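Rajitha Amarasinghe
Household Paper Use in Hornwood – Project Report
10 December 2020

## Background

Our class was asked to pick one throwaway product and find out how people use it at home. I chose facial tissues. My family goes through a lot of them in winter, and I wanted to know if other homes were the same.

## Method

Seven households on two streets in Hornwood agreed to keep a tally sheet next to their tissues for 4 weeks. They made one mark for every tissue and wrote a letter beside it: N for nose, S for spill, G for glasses, O for other.

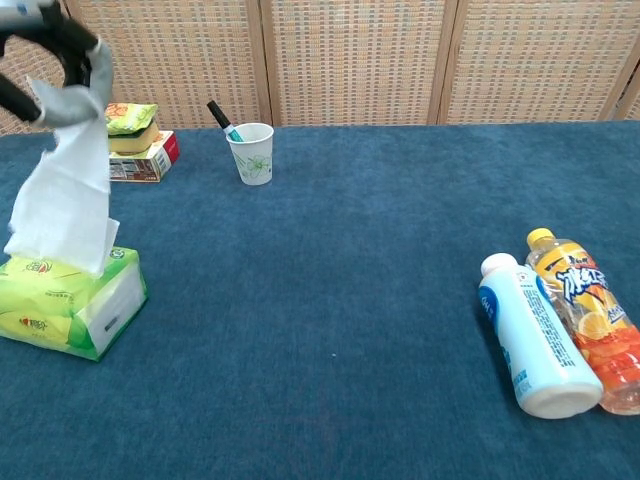
I collected the sheets at the end of each week. The Nikolaidis family lost their second sheet, so I left that week out for them and did not try to guess it.

## Results

The highest weekly total for one home was 300, in a house where both children had colds. N was the most common letter on every sheet. S came next, mostly at breakfast – milk and coffee were written in the margins several times. G was used by only two households.

Homes that kept tissues in the kitchen used them for spills even when a cloth was close by. Homes that kept them in a bedroom or hallway hardly did this. 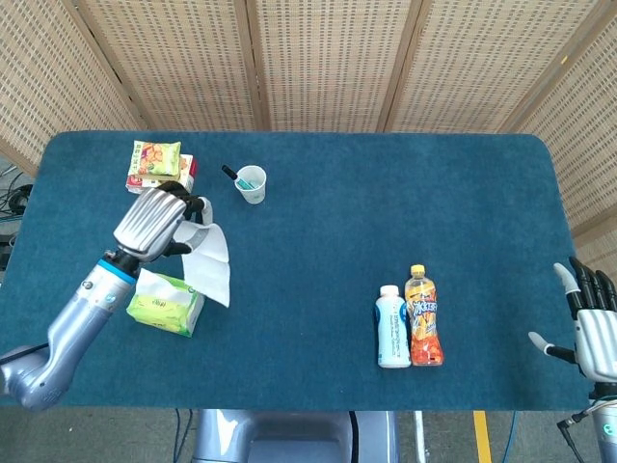
Two people told me they used fewer tissues just from having to write it down, so the totals may be low.

## What I would change

I would start in January, when more people are sick, and add a letter for makeup. Most of the O marks turned out to be that. I would also staple the sheets together.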